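Teneo Hand Unit | Skondeck
Products Methods Data Support Contact
5 min read

The Teneo is a gripper you hold in your own hand. It has two jaws, two ribbed pads, a wide-angle camera and no opinions. You carry it to wherever the work is, you do the work with it, and what you did becomes training data for a robot arm that has never been to your house.

We sell it to labs and small robotics teams working on soft goods: clothing, bedding, towels, bags, anything that has a different shape every time you put it down. Rigid objects are well served already. If your research is on mugs, we wish you luck, and there is a great deal of reading waiting for you.

Why we changed the way we record

Our first cloth dataset was recorded on a gray table under even light, with the garment laid out neatly by the same person each time. The policy trained on it was excellent at gray tables. Put a patterned bedspread under the shirt and it went after the bedspread. We had built a very expensive machine for finding gray.

So we moved out of the lab. The current method, which we call the Mendinport protocol after the town where most of it was worked out, has one firm rule: nothing gets tidied, lit or swapped before recording. The background stays as the household left it. The operator picks the item up, moves it, puts it down, and goes again from wherever it landed.

Under this protocol we collected 3940 demonstrations in 81 homes. Each one is a single continuous take. Failed grasps stay in, labeled as failed, and it took us a whole August to agree on what a failed grasp was. (If the fabric leaves the pads before the operator means it to, it failed. You would think that would be a shorter meeting.)

What we found

We trained the same policy twice, once on lab recordings and once on home recordings, with the same number of demonstrations in each set. Then we ran both on a fixed arm fitted with Teneo jaws, in rooms neither had seen, for 343 trials each. The home-trained policy picked up the right item far more often on patterned bedding, which was the point of the exercise. It was a little slower on plain surfaces, which was not, and we have stopped pretending that's a rounding error.

The odder result concerned grip. Operators at home took bigger handfuls. In the lab everybody pinched a corner, presumably because it looked more scientific. At home they closed the jaws across the whole bundle, and the policy learned to do the same. Big handfuls dropped less and folded worse. If your task ends in a drawer, you'll want to mix in some corner pinches.

Somkiat Suwannarat ran the grip comparison and wrote the labeling guide that ships with every unit. It is 17 pages long and has a section on socks that we recommend reading sitting down.

What it doesn't do

It won't feel anything. There is no force sensing in the pads, and grip effort is inferred from jaw opening alone. It isn't sealed, so please keep it out of the sink. It will also make your wrist ache on long sessions – we tell operators to swap hands, and they tell us they will.

Dark fabric is the standing complaint. A black garment gives the camera very little to work with: folds flatten into one another, and the policy loses track of which layer it has hold of. We kept plenty of black items in the home set for that reason, and bright, busy bedding under them helps with the outline while doing nothing at all for the inside.
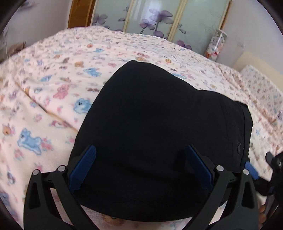
Miroslava Jurčo wrote to us after a month with two units to say that the outline was never her trouble. Her policy found dark clothing perfectly well and then grabbed two layers when it wanted one, and she got further by adding short clips of operators peeling layers apart than by recording more rooms. She also asked whether the guide could be made shorter.

We've since added a layer-peeling set to the download, labeled by her rules. The guide has grown.

In the box

One Teneo hand unit, camera fitted. One spare pair of pads. Charging cable. The labeling guide, printed. Access to the home dataset and both trained policies.

Repairs and pad replacements are handled by Sitthichai, and the return address is on the inside of the lid. Lab and teaching prices are on request through the contact page, along with loan units when we can get people to give them back.

Products Methods Data Support Contact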